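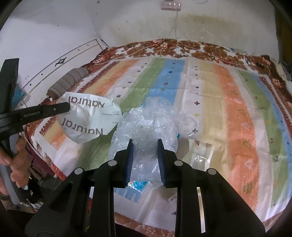
Hand-held grippers at work over a striped bedsheet, a bundle of clear plastic between one pair of jaws.

Home | Buying | Repairs | Hire | Contact

Hand-held grippers: questions we get before people spend money
Last updated: September

Do I need to buy a pair at all?
Maybe not. Most people who write to us have seen a sales video and want to know which kit to get. Start with what you want recorded, how many hours of it, and who is going to look at it afterwards. If you can't answer the last one, keep your money for now.

What does a pair cost?
The Peltard quote we were sent in Drillcombe was $1,127 a pair before freight. It left out spare pads, mounts, storage and the charger. Ask for the price of everything in the box and everything that should be in the box, on one sheet.

The supplier says their pads will hold anything. Will they?
Ask them to show you thin clear plastic. Crumpled wrap is shiny, it folds in on itself and it's hard to judge where the edge is. A demo with a foam block or a coffee mug tells you very little about household mess. Take your own rubbish to the demo, on a patterned sheet if that's what your work looks like. We've had two reps suddenly run short of time.

Are ribbed pads better than flat ones?
They cost more. Whether they're better depends on what you pick up, and the brochures we've read compare them with nothing. Budget for replacements either way and get the pad price in writing, as that's where Ong's cheap starter kit stopped being cheap.

How many hours can one person do?
Fewer than the sales sheet says. We plan on 4 a day, with breaks, and we still see sloppy work by the end. If your budget depends on a full shift of constant squeezing, the budget is wrong. Wrists get sore. Try the grips for a whole morning before ordering, because ten minutes at a trade stand won't show you much.

Should I buy or hire?
Hire first. Adport lets them out by the week and will take a Monday return. If you're still using them after two months, do the sums again.

What gets left out of the budget?
Storage, mostly. Then the labour of checking recordings and throwing out the useless ones. On our last job we kept 54 clips out of 200, and we paid people for all of them. Include travel if you're working in real bedrooms and kitchens, and something for the household's trouble.

Will this save us money on robots later?
Could do. We haven't seen a set of accounts that proves it. Anyone who gives you a payback date should be asked to put it in the contract.

Is a two-year service plan worth it?
Read what counts as wear. If pivots and pads are both excluded, there isn't much left to service.

Comments (3)

Tihomir Lazarević: Agree on the pads. Ours were back-ordered the whole time we had the kit. You might add that freight to the regions is shocking.

dusty_ute: Took a bag of bread wrappers to a demo after reading this. Rep was not thrilled. Didn't buy.

Marg P: Does the Adport hire price include insurance? Their website doesn't say and I've rung twice.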